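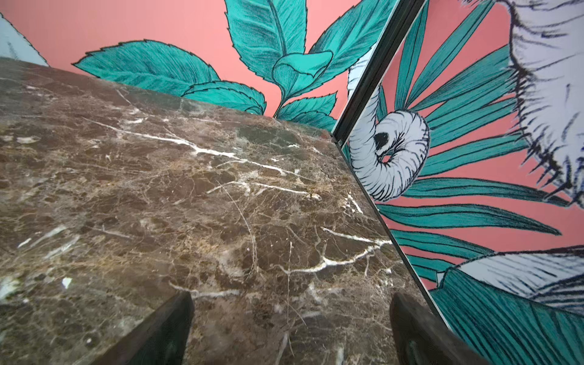
Wrist view over brown marble, gripper open.

Kelmont 5 is a grasp planner that takes a wrist camera feed and hands back ranked grasp poses. We have used it since September on a two-finger arm, replacing Furnival, which we ran for over 2000 picks before the license lapsed.

Installation took one morning. The driver for our arm was already in the package, and the hand-eye calibration wizard is the best part of the product. It asks for 13 poses, tells you which ones are bad, and lets you redo those without starting again.

Surface detection is where I spent most of my time. Veined stone is hard on any segmenter. With default settings, Kelmont proposed grasps on the white veins in the marble, which it took for thin objects lying flat. Raising the minimum height threshold got rid of most of them. Patterned walls gave less trouble than I expected. The leaf drawings behind the slab were picked up as texture and dropped at the depth check. Furnival used to need a hand-drawn mask for that kind of background.

The fingertip mask is generated from the gripper model. Ours are dark and a bit scuffed, and the mask held up fine.

Planning is quick enough. A full cycle from image to pose runs 600 milliseconds on our machine, a little slower with the Bomov collision plugin turned on. Leave it on. Without it the planner will send a finger into the table edge.

Complaints: the log viewer can't filter by pick, the threshold settings live in two different menus, and the Drondberg simulator export drops the camera offset every time. Support says a fix is coming in the next release.

Four out of five. I would buy it again for fixed cells. For a mobile base I'd wait.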